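Devside Releases Simulation-Trained Method for Robot Grasping

ERKTHORPE, July 28, 2019 – Devside today released Ledix, a method for teaching robot arms to pick up objects using only simulated practice.
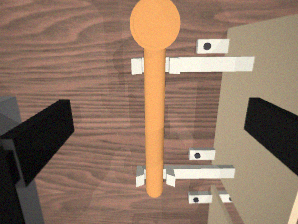

Reading time: 1 min

Ledix plans each grasp from a close view between the gripper fingers and a wider view of the table. In tests with 149 simulated objects, it needed 10 practice attempts per object. The team's earlier method, Grewal, needed three times as many.
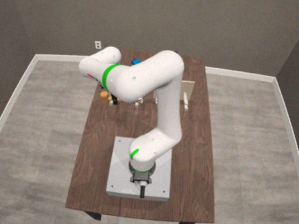

The seven-link arm works at a tabletop with small objects placed near one another, and object positions change between attempts. Devside plans to publish the code and all six test sets in October.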